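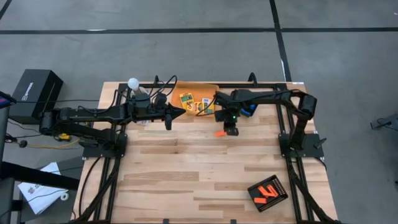
Unit 4: Movement of Moisture in Solid Timber
Course notes, revised Apr 5, 2024
Tutor: Kimie Ogura

4.1 Moisture content

Moisture content (MC) is the mass of water in a piece of timber divided by its oven-dry mass, given as a percentage. A sample weighing 117 g before drying and 100 g after has an MC of 17 per cent. Values above 100 per cent are possible in green sapwood of low density.

4.2 Fibre saturation

Water is held in the cell cavities (free water) and in the cell walls (bound water). Free water leaves first, with almost no change in size. Shrinkage begins once the cavities are empty and the walls start to dry. Strength and stiffness rise over the same range.

4.3 Direction

Shrinkage along the grain is small enough to ignore in most furniture. Across the grain it is greatest in the tangential direction, commonly near twice the radial figure. Quarter-sawn boards are therefore steadier in width than flat-sawn boards of the same species.

4.4 Calculating movement

Change in width = original width x coefficient x change in MC

The coefficient is the fractional change in width for each 1 per cent change in MC. Use the radial or tangential value to suit the cut.

Worked case: a flat-sawn panel 800 mm wide, coefficient 0.0025, MC change of 2 per cent.
800 x 0.0025 x 2 = 4 mm

The panel must be free to move by this amount. Slotted screw holes or buttons are suitable. A glued cross-grain batten is not.

4.5 Edge-glued panels

Gluing narrow strips does not remove movement across the full width. It spreads cupping over many pieces, so the panel stays flatter. Strips should be at the same MC when glued.

Exercises

Repeat 4.4 with a coefficient of 0.0015 and comment on the result.
Sketch a fixing for a breadboard end, showing which holes are slotted.

Hand in on paper to Boonmee Chuensuk. Tables of coefficients are in Appendix B.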